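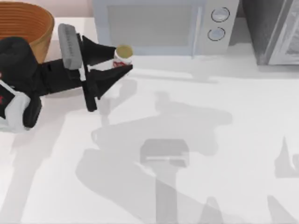 Submitted by the Festival Programme Office, Orkcombe
Progress report, second reporting period, to September

1. Position at the end of the period

The street fair programme is on schedule in four of its five work areas. The exception is the temporary power supply to the lower quay, covered in section 3. Spending is within the agreed budget and no transfer between headings is requested.

2. Work completed

The route for the opening procession has been agreed with the highways team. It now leaves the old market by the north side and returns along Pralmont, which adds a short climb but avoids the bus stands. Closure notices have been drafted for both streets. The closure on Pralmont will begin at 9 in the morning, an hour earlier than in the previous edition, so that the stall frames can be unloaded before the public arrive.

Stall applications closed on a Wednesday at noon. All 20 pitches on the upper square have been allocated, with a further six held back for food traders pending hygiene paperwork. Two applicants asked for corner pitches and were declined — the corners are needed for the fire lane.

Advance registrations for the evening dances stand at 1,286. The figure counts bookings and does not correct for people who have booked on more than one evening. A corrected figure will be given in the next report.

The lantern workshops have finished. Storage for the completed lanterns has been found in the ground floor of the Sekuslow building, which is dry but has a narrow door. The larger lanterns will have to be carried in with their poles removed.

3. Delays

Kravets, the contractor for temporary power, surveyed the lower quay and reported that the existing feeder pillar cannot carry both the stage and the rides. Two options are under review:

Option A: a second supply from the car park, with cable ramps across the footway.
Option B: a hired generator behind the stage, with an acoustic screen.

Option A is cheaper to run but needs consent from the harbour office. Option B can be confirmed at short notice. The programme office favours Option A and will fall back on B if consent has not arrived by the end of the month. Either can be met from contingency.

4. Changes to the approved plan

The children's parade has moved from the second afternoon to the first. The fireworks remain on the final night, with the firing point shifted to the outer wall — viewing areas are unaffected.

5. Next period

Issue of closure notices
Final site plan, including first aid points and water
Steward briefing packs
Decision on quay power
Signed agreements with the two visiting bands

The next claim will be submitted with the final site plan. Invoices for lantern materials are attached as Annex 2.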